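4.3 Late release at the tray 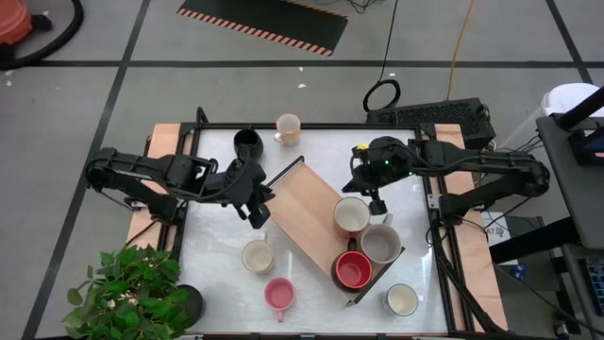 Figure 3. The two-arm mug task on the white-topped table.

The fault we discuss in this section is a late release. The policy sends the command to open, the gripper driver accepts it, and the fingers stay shut for long enough that the arm has already begun its next move. In the mug task this matters more than it did in the block task of Section 4.1. Mugs are tall, they roll, and they are often placed touching one another. In Figure 3 the right gripper has its fingers at the rim of the white-lined mug while a light gray mug stands against it and a black mug with a red interior is close by at the lower end of the tray. If the arm lifts while the fingers are still closed, the mug goes up with it and can catch its neighbour on the way.

We ran 836 episodes of the mug task with the policy described in Section 3. Late releases first came to our notice in July, when Jeferson Cordeiro was checking the logs for an unrelated timing problem and found that the measured finger width did not follow the commanded width in a small group of runs. Up to then we had put these runs down to poor placing by the policy. The operators had marked them as "dropped" or "knocked", and the form they used had no entry for a gripper that failed to open.

Iñaki Benítez then repeated the release by hand on both arms, with no policy running. The left gripper opened on time in every trial. The right gripper was late in some of them, always after the arm had been holding a mug for several seconds. We first suspected the finger pads, and changed them. The delay was still there. The cause was in the Naven driver, which lowers the motor current during a long hold to limit heating. When the open command arrived, the driver was meant to restore full current before moving the fingers. With the settings on our right arm it tried to move first, stalled, waited for its own time-out and then tried again. The left arm had an older settings file in which the current was never lowered, so it did not show the fault.

A second weakness made the first one worse. Our controller treated the driver's acceptance of a command as proof that the command had been carried out. It did not read back the finger width before starting the lift. This was our own mistake and would have hidden any other gripper fault in the same way.

We made two changes. The settings file on the right arm was replaced, and the controller now holds the arm still until the measured width passes a set value. If that does not happen within 3 seconds, both arms stop and the operator is asked to clear the table. The check adds a short pause to each release. Sabina Liyanage found that the policy copes with the pause without retraining, although it sometimes starts a small sideways correction once it is allowed to move again.

The wait does not cover a handle that hooks over a finger. In that case the width reads as open and the lift goes ahead with the mug still attached. We saw this in 4 episodes after the changes and have no automatic check for it. Operators keep one hand at the stop button during releases on the tray, and we advise the same for anyone repeating the work.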